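Re: [rackwork] How you cut the episodes for cable insertion?
Date: November 28, 2024
List: rackwork-data

Hello all,

I answer to the question from last week, and I am sorry that it took me so long. We are the small group in Florkby, and since July we collect teleoperated episodes for the Nulum set. Our part is only network cables: take the connector, bring it to the switch, push it into a port, let go. I put three views from one session here, so that we all speak of the same task.
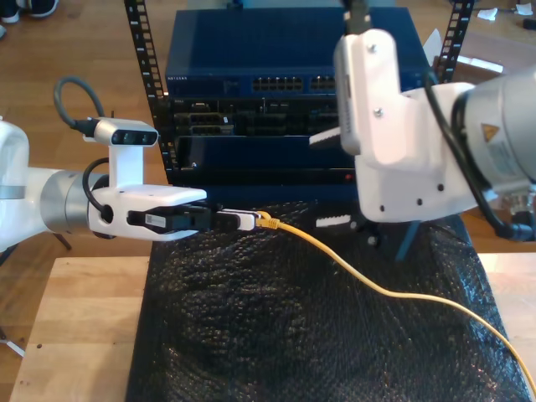
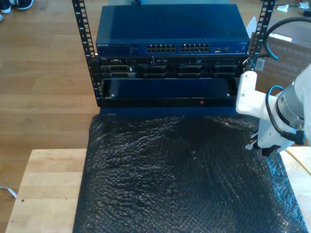
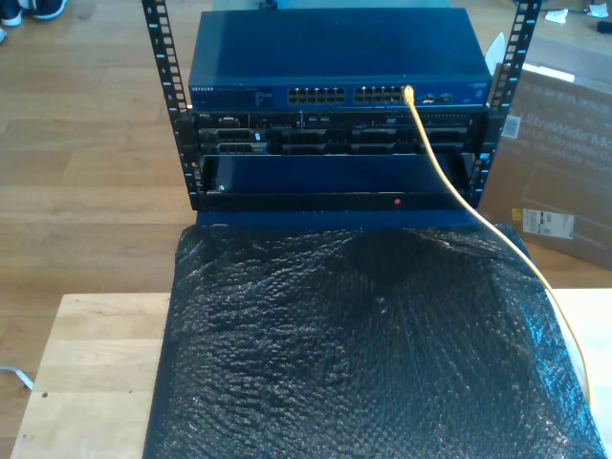 The yellow cable is plugged in at the switch in the last one. In the first one a gripper holds the connector.

Now to the older message, which I quote in part:

> We have started to train on the insertion episodes and the
> policy reaches the switch well. Then it waits in front of the
> port, sometimes for a very long time. We think the waiting is
> learned from the operators. When a person aligns the connector
> by remote control, the person stops and looks. Do other sites
> cut these pauses out? Or do you keep the episode whole and give
> a mark where the pause begins? We also would like to know if
> you keep the failed tries. At Wostska they were deleted in the
> beginning and we regret it now.

We had the same waiting. At first we cut all pauses longer than 2 seconds, by script, and this was a mistake. The script also cut the moment after the push, when the arm is still but the fingers are about to open. After this the policy opened the fingers too early and the connector fell out of the port. It took us many days to understand that the data was the reason and the training code was fine.

What we do today is this. We keep the episode whole. The operator presses a foot pedal when the connector touches the port, and a second time when the push is finished. These two marks are saved with the joint positions. Before training, we shorten the pauses only in the part before the first mark. After the first mark we touch nothing.

About failed tries: we keep them, in a separate folder, with one word for the reason (missed, tilted, dropped, wrong port). If the operator fails and then corrects it in the same episode, we count it as good and leave it in the main folder. In my opinion these are the most useful ones, but I can not prove it yet.

We have now 722 episodes with pedal marks. The plan for Florkby says 4000, and I do not believe that we will reach this with one operator. A session is 12 episodes and then the operator has to rest, otherwise the movements become careless and you can see it in the curves.

Two more things which cost us time:

The cable has a memory. If it was rolled up the whole night, it pulls the connector to one side. We now change the cable between sessions and write down which one it was.

Please do not use always the same port. Our first episodes were nearly all with one port, and the policy learned the place and not the look of it. We now draw the port number by chance before each episode.

I have also one question for the list. Has anybody compared the wrist camera alone with wrist camera plus a fixed one? The group at Tan wrote that the fixed view did not help them, but I did not find how far away it was placed.

If somebody wants the script for the marks, please write to me and I will send it. It is not beautiful, and the comments are not all in English.

With kind regards,
from the Florkby group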